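Section 4. Filling, flushing and first start

This section covers the Troltix under-sink water softener after the pipework in Section 3 has been completed. Read it through once before starting. Allow a full morning, as the resin bed has to soak before the first regeneration.

4.1 Before you begin

Check that the bypass valve is in the BYPASS position, with the red mark facing the wall. Check that the drain hose falls all the way to the waste connection and has no loops. The hose must end in open air above the waste trap. Do not push it down into the standing water.

You will need a bucket, a dry cloth, a flat screwdriver and one bag of Purex tablet salt. Block salt does not fit the Troltix cabinet.

CAUTION: The softener must not be connected to a hot supply. Water above the temperature printed on the rating plate will distort the control valve and is not covered by the guarantee.

4.2 Filling the resin tank

1. Turn off the mains stop tap.
2. Open the nearest cold tap downstream of the softener and leave it open.
3. Turn the mains stop tap on by a quarter turn only.
4. Move the bypass valve slowly towards SERVICE until you hear water entering the tank, then stop.
5. Wait until the open tap runs without spitting. Air leaves the tank slowly at this stage.
6. Move the bypass valve fully to SERVICE and open the stop tap fully.
7. Close the downstream tap. Wipe each joint with the dry cloth and check it again after 12 minutes.

Note: The first water may be pale brown. The colour comes from the resin and is harmless, but do not run it into a washing machine. 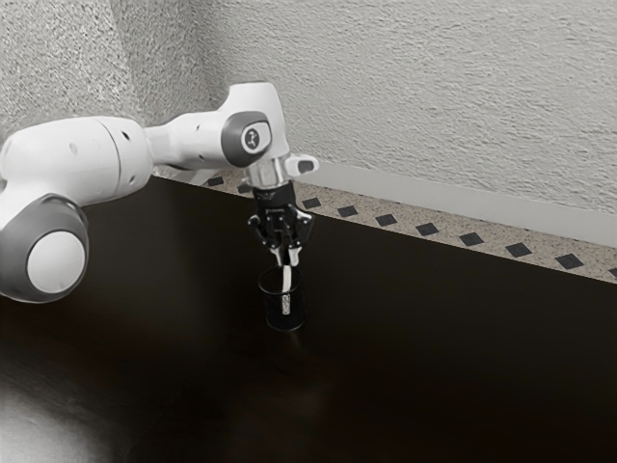

Hanane Hamdy: On my unit the tap carried on spitting long after the tank sounded full. I had the stop tap open too far at step 3. Closing it, waiting and starting again from step 2 cured it. Could the quarter turn be printed in bold?

The quarter turn at step 3 is also marked on the card tied to the bypass valve. If spitting continues after a second attempt, remove the inlet strainer, rinse it and refit it with the flat side outwards.

4.3 Adding salt

1. Lift the cabinet lid and remove the packing ring from the brine well. Keep the ring for future transport.
2. Pour 2 litres of clean water into the cabinet. This is needed at first start only. Later refills are automatic.
3. Add tablet salt up to the lower moulded line. Do not cover the cap of the brine well.
4. Replace the lid and press down at both front corners.

Keep salt off the control valve and the electrical plug. Loose grains should be brushed away dry, as a damp cloth will spread them into the seals.

Note: In a damp cupboard the salt may set into a crust, leaving a gap beneath it. Tap the outside of the cabinet low down once a month. A hollow sound means the crust should be broken with a wooden spoon handle. 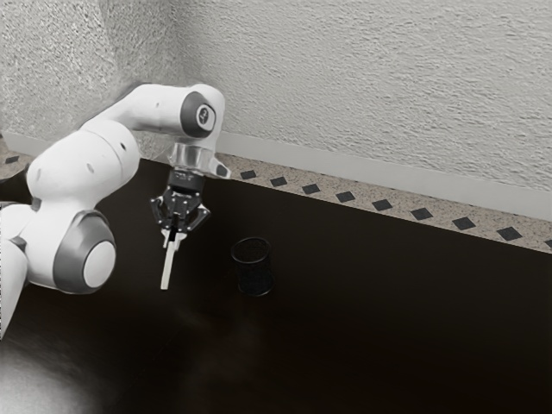
4.4 Setting the control valve

1. Plug in the power supply. The display shows the time flashing.
2. Press SET and use the arrows to enter the correct time. The clock does not adjust itself for summer time.
3. Press SET again and enter the water hardness from your test strip. If the strip falls between two shades, use the higher value.
4. Press SET a third time and enter the regeneration hour. The factory setting is 2 a.m.
5. Hold SET until the display stops flashing.

Choose an hour when no water is drawn. Hard water passes to the taps during regeneration, which lasts 80 minutes on the standard cabinet.

Where a Mulano flow meter is fitted in the supply, it must be on the mains side of the bypass valve. Meters on the outlet side give false readings during backwash.
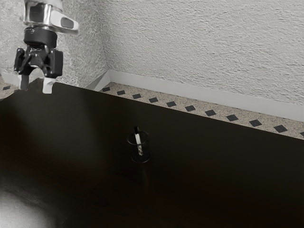 4.5 First regeneration

1. Leave the unit in SERVICE for two hours with no water drawn.
2. Hold REGEN until the motor is heard.
3. Check that water leaves the drain hose in a steady stream.
4. When the display returns to the time, run the cold kitchen tap until it is clear.
5. Test the water with a fresh strip.

If the display shows fault code 19, the valve has not reached its home position. Unplug the unit, wait one minute and plug it in again. If the code returns, set the valve to BYPASS and contact the Shehata service desk with the serial number from inside the lid.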